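4.2 Recording a set of examples

Before the first take, open both fingers fully and check the wrist view on the monitor. The surface between the fingertips must be in sight. If glare hides the grain of the table, lower the room light and check again.

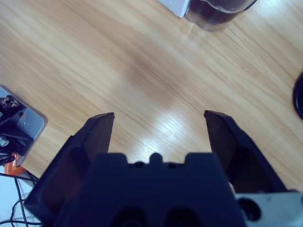

Section text: Hoi-yan Tam | Checked by: Duarte Gouveia | Irkik set-up guide, October

1. Start the Drodham recorder and select the task name. Use the same name for every take in the set.
2. Confirm that the wrist view and the fixed view are both live.
3. Move the arms to the start pose and wait 2 seconds.
4. Press Record, then perform the task at an even pace.

CAUTION: Keep hands off the table while the arms are powered.

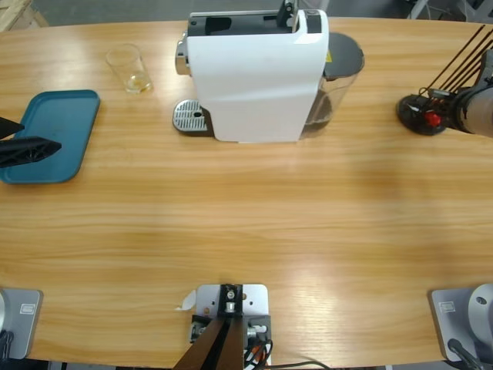 5. Press Stop with the arms at rest. A take that ends in motion is marked short and left out of training.
6. Put the objects back, shifting each one slightly – the system learns little from identical layouts.
7. Repeat until the set holds 11 good takes.

NOTE: Keep a take in which a grasp is missed and then corrected. Delete a take if either view freezes. After 3 deleted takes in a row, restart the recorder and go back to step 2.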